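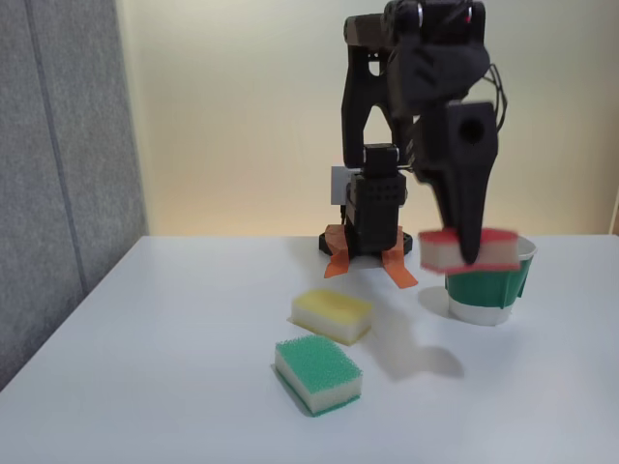
3.2 A cor da esponja e a partilha da cozinha

Quem já viveu numa residência de estudantes sabe que a esponja da loiça raramente é só uma esponja. Foi com esta ideia, talvez um pouco doméstica para uma revista da especialidade, que começámos a ler os diários de cozinha recolhidos em fevereiro nas residências Eden e Citlow. Ao todo, 85 moradores entregaram 2.745 anotações, algumas de uma só palavra, outras (e ainda bem!) com páginas inteiras sobre copos deixados no lava-loiça.

Dessas anotações, 761 mencionam a cor de um utensílio de limpeza. A regra mais repetida reserva uma cor para a loiça e outra para as bancadas, mas o sentido da regra muda de andar para andar. No Eden, o vermelho ficava quase sempre para as superfícies; no Citlow, havia quem o guardasse para os copos e se zangasse a sério quando o encontrava junto ao fogão. Lambrakis já tinha descrito desacordos parecidos a propósito dos panos, e agradecemos a Ourania Vasilakis a paciência com que releu connosco as passagens mais ambíguas.

Pesquisar nesta revista Pesquisar Pesquisa avançada

Convém também falar das mesas, que nos diários aparecem tanto como as próprias esponjas. Os moradores queixam-se com muito mais frequência de manchas quando o tampo é claro, e vários confessam limpá-lo antes de uma visita sem tocar no resto da cozinha. Um tampo de tom próximo é o que se vê na Figura 4. Não medimos a sujidade e por isso não podemos dizer se estas mesas estavam mais sujas do que as escuras; interessa-nos a queixa, e a queixa é abundante.

Figura 4. Tampo de mesa branco-acinzentado, com braço articulado preto e pontas cor de laranja.

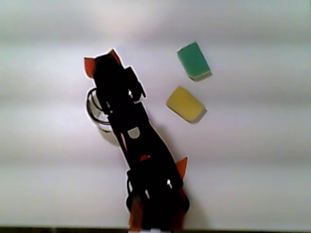 3.3 Regras escritas e regras faladas

Só uma parte destas combinações chegou a ser afixada na parede. As restantes passavam de boca em boca, geralmente na primeira semana, e quem chegava a meio do semestre aprendia-as quando as infringia. Voltaremos a estes recém-chegados na secção 4, com os diários do segundo piso do Citlow.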